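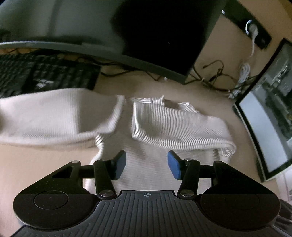
Jaws open over the striped garment, keyboard and monitor just behind.

Welcome to the cloth handling gallery! Athina Moschos and I have been promising friends of the Kinstead project a page like this since April, and it has grown a little every time one of us sat down to finish it. We study how a robot can learn to handle soft clothing from people holding the grippers in their own hands, with a camera riding along on each tool. The person does the work as naturally as two jaws allow, and the recording gives us both the view and the path of the hand. A policy is then trained on those recordings and tried out on the arms.

Clothes are a lovely, maddening subject. A mug looks like a mug from most sides, but a sleeve can bunch up in more ways than I could list, and every recording seems to teach us a new one. Our first set, which we called Wogan, had 140 demonstrations on a bare table, and the policy trained on it did nicely there and fell apart on anybody's real desk. So the second set, Zeketti, has 300, all of them on desks with the usual cables and keyboards left where they were.

Most of Zeketti uses two grippers at once. One holds an end of the cloth while the other looks for its own grip, and the hard part (for people too, I should say) is the timing between them.
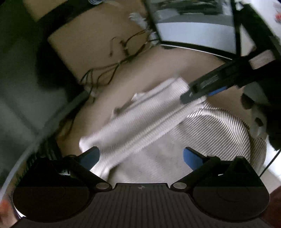 Thodoris Stergiou wrote to ask whether the two-handed recordings were worth the trouble, as his own group had always found one arm and plenty of patience to be enough for towels. Towels, yes, I would agree with him! With sleeves we saw a real difference. Out of 48 trials on garments the policy had never met, the one-arm version left a sleeve trapped under the body far more often, and having a second gripper to pin the fabric cured most of that. We are still going through the trials that went wrong, and seven of them puzzle us completely.

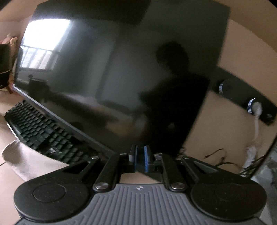

Working out where the gripper is at each moment took more of our spring than the folding did. We get its path from the camera view alone, by following fixed points in the room from one instant to the next, and that works well as long as the points really are fixed. A big dark monitor is trouble in this respect, with a bright window and the outline of a person both sitting there in the glass, looking for all the world like things to follow. Areti Manolakis wrote the step that masks out shiny surfaces before tracking begins, and with it we throw away far fewer recordings. The power strip and the edges of the keyboard make very good landmarks, so we have stopped tidying them away.

Last updated Jun 28, 2019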